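4. Sorting Small Objects on a Shared Surface

4.1 Materials

The object pool was drawn from the Branness household inventory, a list of 1,654 items recorded in the earlier storage survey (Section 2). From that list we kept items that could be held in one hand, that stood or lay stably on a flat surface, and that had no sharp parts. Books, clothing and anything containing liquid were removed. The remaining pool was divided into four groups: building pieces (blocks, rods and planks of wood or plastic), ring and stacking toys, desk items, and upright single items. The last group is the smallest and the least uniform. It holds objects that have one clear standing position and are usually kept on a shelf or a piano, such as metronomes, hourglasses and small clocks.

Size was recorded as the longest edge in the normal resting position. Color was recorded by two raters using an 11-term list. Where the raters disagreed, the object kept both terms and was left out of the color analysis in Section 4.4 but not out of the others. Most disagreements concerned unpainted wood, for which "brown" and "tan" were used inconsistently, and the two terms were kept separate in the coding so that the disagreement would remain visible in the data.

4.2 Surface and layout

All layouts were made on a bounded floor area with walls on three sides. The open side is the front. A patterned mat was used in place of a plain one, following Torovside, where plain mats led to layouts that followed the mat edges closely. We saw the same tendency in a short pilot with a plain gray sheet - objects were placed parallel to the nearest edge far more often than on the patterned surface - and the sheet was dropped.

Starting layouts were scattered by hand according to a written rule. The floor was divided into a left, a center and a right region, and each region was divided again into front and back. Objects were assigned to regions from a shuffled list. Orientation within a region was left free, except that upright single items were always placed standing. No object was placed on top of another at the start, although contact between neighbors was allowed, and small pieces could lie close enough to a larger one to be partly hidden from a given viewpoint.

4.3 Measures

Three measures were taken from each layout. Spread is the mean distance from each object to its nearest neighbor, measured between outlines. Group distance is the mean distance between objects of the same group, divided by the same quantity for all objects. A value below one means that like objects lie closer together than chance would give. Occlusion is the share of objects for which less than half of the outline can be seen from the reference viewpoint.

Occlusion requires a comment. It depends on viewpoint as well as on the layout, and in a walled area it depends also on height. A tall object near the front hides more of the floor than the same object at the back. We therefore report occlusion separately for layouts with and without an upright single item, and we do not pool the two. Objects hidden by anything other than another object in the pool were marked as missing for that layout and were not counted as occluded.

Coding was done by two coders working independently. Jarrah McPhee wrote the coding manual and settled cases that remained open after discussion. Of the 100 layouts coded, 57 contained an upright single item.

4.4 Results by group

Group distance fell below one for building pieces and for ring and stacking toys. It stayed close to one for desk items. The upright single items behaved differently from all other groups. They were seldom near each other, but they were often near small objects of other groups, and this held when layouts were matched on spread. A mixed cluster of this kind can be found in the layout in Figure 4, where a brown wooden metronome stands upright near an orange plastic ring toy and a small green block. A tan wooden block lies apart, toward the left edge of the mat.

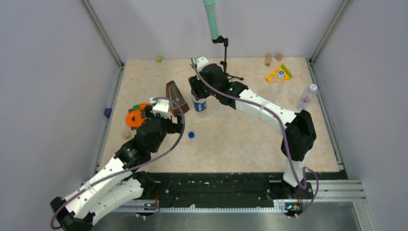 Figure 4. Layout with one upright single item (metronome).

Clusters of this type raise a problem for group distance as defined above. The measure treats all members of a group alike and ignores distances across groups, so a tight cluster of three unlike objects contributes nothing to it. Grimshaw proposed a cross-group term for this reason. We computed that term for the full set and found that it separates layouts with an upright item from layouts without one, while the original measure does not.

Two explanations are open. The first is that a standing object serves as a landmark and that smaller pieces are set down relative to it. The second is that the effect comes from the starting rule, which fixes the orientation of upright items and leaves the others free. The present data do not decide between them. A layout series in which upright items are laid on their sides is planned for August and will use the same pool.

4.5 Color

Color had little effect once group was taken into account. Orange and green pieces were placed close together more often than other pairs, but both colors are common among the toys and rare elsewhere, so the pairing largely restates group membership. The Dirkus coding scheme, which merges hue and material into one term, gave the same result with wider intervals. For wooden objects the comparison could not be made in full, as too many had been given two color terms. A finer scale for unpainted wood would be needed - at least three steps from pale to dark - before the question is taken up again.

4.6 Limits

The pool contains few upright single items, and several of them are of similar height. The results for that group should be read with this in mind. Measures were taken from one reference viewpoint only, and distances near the side walls are less reliable than those near the center.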